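Home Products Teaching Kits Downloads Support Contact

Teleoperation & Demonstration Hardware > Leader Arms

Clegg 200 Leader Arm and Recording Kit

The Clegg 200 is a passive leader arm for teaching manipulation tasks by remote control. The operator moves the leader by hand and the follower arm repeats the motion joint for joint. Joint positions, gripper opening and camera streams are written to one time-aligned log, which can be replayed on the follower or exported for policy training.

The kit is supplied by Prosdale for use with Niven follower arms. Other arms can be driven through the open joint interface, but gravity compensation and force reflection are then the integrator's responsibility.

Leader arm
Six joints plus trigger grip. Mass without base clamp is 867 g. The trigger has a return spring and maps linearly to gripper opening by default; a two-slope map is available for thin or fragile parts. Joint encoders are read at 200 Hz.

Hand guiding
The follower can also be taught directly. Holding the wrist button releases the joints into compliance, and the log records the same channels as in remote mode. Hand guiding suits single waypoints and slow insertions. For anything with a grasp in it, remote control gives cleaner data — the operator's hands stay out of the camera views.

Recording software
Gestell 4 is included. Each demonstration is one episode, started and stopped with the foot pedal. Episodes can be trimmed, tagged or rejected at the bench. A rejected episode is kept in a separate folder until the session is closed. An episode with dropped camera frames is flagged in the list and is not exported unless the flag is cleared by hand.

Reference task: plate unloading
Kyu-ri Yoo's task set, shipped with Gestell, holds 1,706 episodes, of which 214 are plate unloading from a wire rack. Fabrice Renaud's setup note covers rack placement and the trigger map used. Approach from above the rim, close slowly, and lift clear of the wire before any sideways motion.

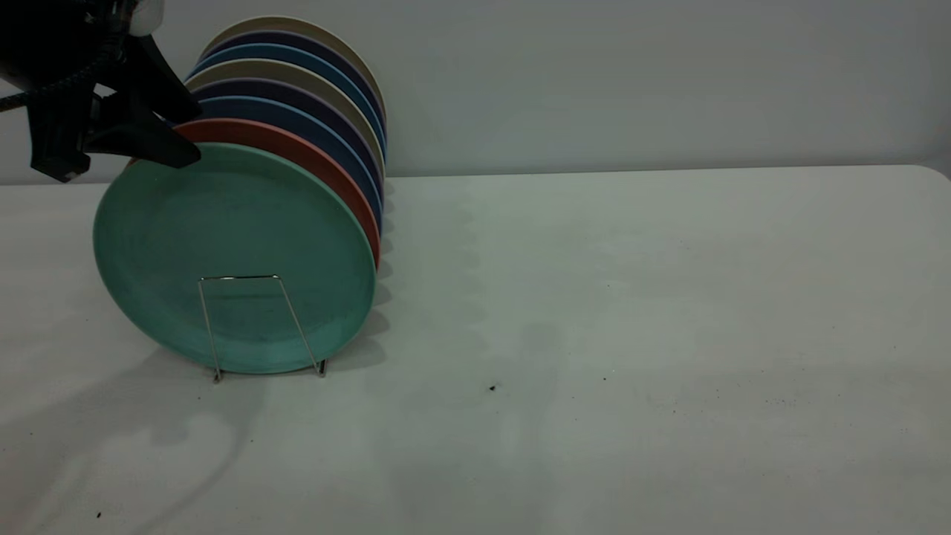 Plate unloading: gripper fingertips at the rim of the front plate, wire rack on white tabletop.

Supplied with the kit
Leader arm, base clamp, foot pedal, USB cable, Gestell license for one workstation. Follower arm, gripper and cameras are ordered separately.

Page last updated: August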